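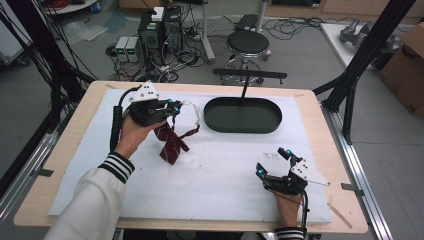
Hand-held Gripper Comparison: FAQ
Updated October 2021

Which grippers are being compared?
The Mumon and the Kiani. Both are held in the hand and read by the same controller.

Why use clothing accessories as test items?
Rigid blocks separate the two models poorly. A necktie folds, slides and twists under its own weight, and small differences in jaw closure show up early.

Does one operator use both hands?
Yes. Hanging a tie takes two grippers of the same model, one per hand. Mixed pairs are not scored.

How many trials are planned?
Some 2,000, split evenly between the models. The September pilot covered 37 and is not included in the results.

What counts as a failed trial?
A drop, a tie left off the hanger bar, or a marker lost from tracking for more than 6 seconds. Regrasps are logged but allowed.

Do the cables affect the result?
Slightly. A short cable pulls on the wrist at full reach -- leave slack before zeroing.

Can the data be used with another arm?
Only the Stallcombe arm has been checked. Jaw widths must be rescaled for anything else.

Who handles requests for the logs?
Shahzad Siddiqui, Brerkside test group. State the gripper model and the trial range.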